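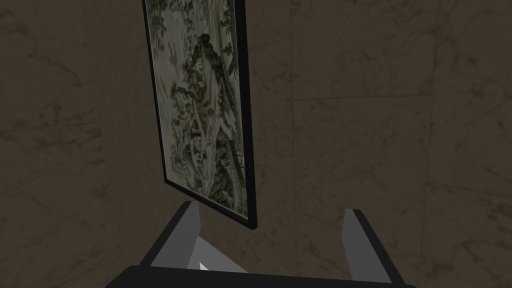

Robotics club: the simulator term, and some doubts

The Cornthorpe robotics club has moved its arm work into simulation for the winter, and the 9 students on the Erero project have now had two months of it. I was asked to write this up for the January 2023 newsletter. I should say that I voted against the switch.

The case for it was cheap practice. No stripped screws, no waiting for the one arm that works. The team's task is picture handling: bring a two-finger gripper up to a framed picture in a room with brown marbled surfaces, line it up, close on the frame, and move it without dropping it. They have logged 373 attempts so far. The log calls 25 of them clean. I looked through the log, and "clean" is doing a lot of work in there. Two entries count a pick where the frame went straight through a finger.
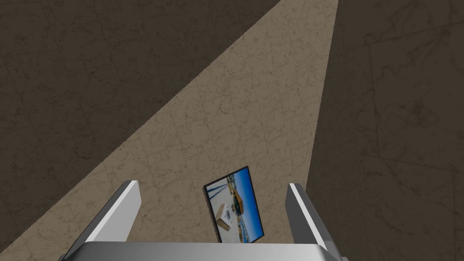
My other complaint is the lining up. From the gripper's own view a thin black frame can look nicely centered between the fingers and still be well short of them, or past them. The students know this. Their fix is to nudge the arm a little, look again, nudge again, and it takes forever. The Urrutia team used a second view from the side last year and I still don't see why we won't copy them.

To be fair, the code is better than it was in the fall. Somebody finally split the approach from the grip, so a bad approach now stops early — a real improvement, and one I did not expect. The write-up for the Lulent student contest is also over half done.

What I want to see by March is the same code on the real arm, with a real frame, glass taken out please. Until then I would leave the success rate off the poster.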